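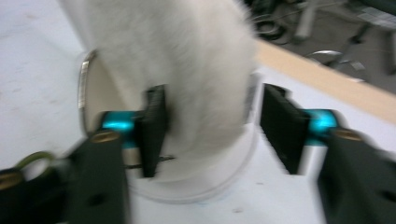 **Figure 4.** Vemik squeezing the fluffy test piece between its two black finger pads.

Hard objects were easy for us, so we moved on to soft ones pretty fast (and I'd been looking forward to this part!). We built Vemik on the big table in our shared workshop at Skordale, and that's where we ran the trials too. In March we logged 1274 grasps, 295 of them on fluffy stuff. With fur you can't tell from the outside how far the pads have sunk in, so I set the closing force by feel, a little at a time, and wrote down each setting. We stopped for a check after every 20 grasps.

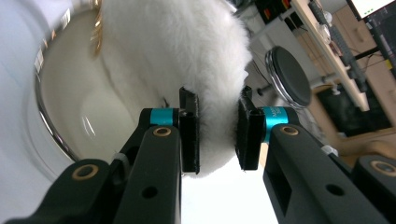
Thoa Hà thought I was still closing too hard, and told me to "let the pads do the work and quit cranking the springs." So I backed the force off and repeated the whole fluffy set — same piece, same table. I kept her setting for the rest of the study.

The pads are the part I'd change first. The padding has frayed a bit along the top of the left finger, and it's peeling slightly on the right one. I'd planned to swap both at 600 grasps and just plain forgot. 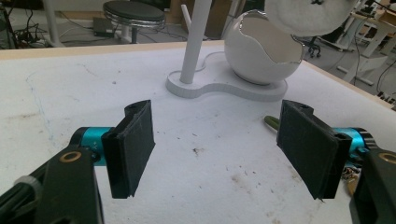

### 4.3 Swapping the pads

Nga Cù cut the new set, and I glued them on overnight with the fingers clamped shut. Grasps made before and after the swap are listed separately in the log.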